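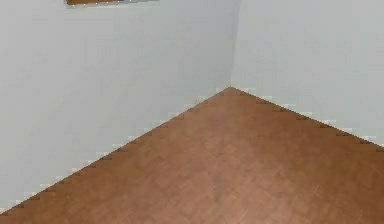 Agent drives into a corner in simulation and never comes out

Posted by Sibusiso Mnguni, 2018-04-22
Tags: simulation, navigation, depth, collision

I am training a navigation policy in Surell with a simulated wheeled base. The rooms are from the Buthelezi set. Actions are forward, turn left 15 degrees, turn right 15 degrees. An episode ends at the goal or after 1000 steps.

Most of the time it works. In the last evaluation I ran 3000 episodes and 212 of them timed out the same way. The agent goes into a corner with nothing in it, only two pale walls and the brown floor, and stays there until the step limit. The action log is forward, forward, left, right, forward, left, right and so on. There is no furniture for it to be caught on. The collision flag is on for nearly every forward step and the pose does not change.

What I have tried:
Larger collision penalty. Fewer timeouts at first, then the agent stopped going near walls at all and missed goals that are close to a wall.
Lower learning rate. No change.
Different start positions. Same corners, mostly.

One more thing I noticed is that the line where the floor meets the wall is not clean. It is stepped like saw teeth, brown and white, on both sides of the corner. I don't know if this is only how it is drawn or if the geometry is like that too. The policy gets RGB and depth.

We want to move this to the real base in June and I am not comfortable with a robot that pushes on a wall until something times out. Is this a training problem or a simulator problem?

tkolb_nav

Probably both. I would separate them before changing any more rewards.

First take the policy out. Load one of the bad episodes, put the agent at the last pose and drive it by hand. Turn it all the way around and then go forward. If it moves off, the physics is fine and the policy is the problem. If it refuses to move even when it is facing the open room, the body has ended up inside the wall mesh and no policy can fix that.

We had the second case. Our rooms were made from scans and the collision mesh was rougher than the visual one, with small teeth along the bottom of the walls. The base slid in between two of them and every forward step after that was rejected. A jagged edge in the render does not prove you have the same thing. It can be plain low resolution or a bad texture at the seam. Turn on the collision mesh overlay and compare the two at that spot.

If it is the mesh, set a slightly bigger agent radius and rebuild the navigation mesh. Don't only change the radius, the old file stays cached and you will think it did nothing.

If it is the policy, look at what it can see from there. Two blank walls look almost the same after a 15 degree turn, so left then right puts it back where it began and it has learned nothing new. A memory of the last few actions and the collision flag as an input helped us more than any penalty.

marrowgate

had this, just train longer

Ballar_dev

Training longer made it worse for me. The loop gets more confident.

On the safety side, please don't leave this to the policy. On the real base put a check below it: if forward is commanded and the wheel odometry or bumper says there is no progress for a set time, stop the motors, back up a little if the rear is clear, and log it. On ours the wheels kept turning against a baseboard until the motor driver cut out on temperature. No one was hurt but we replaced the driver. Wheel odometry alone missed it, by the way. The wheels were slipping so it reported motion.

Sibusiso Mnguni

Thank you. I drove it by hand in a few of the bad episodes. In most of them it comes out fine once it has turned around, so that part is the policy. In two it would not move in any direction. I am rebuilding the navigation mesh with a bigger radius and will add the collision flag to the input. The stop check goes on the real base whatever the result is.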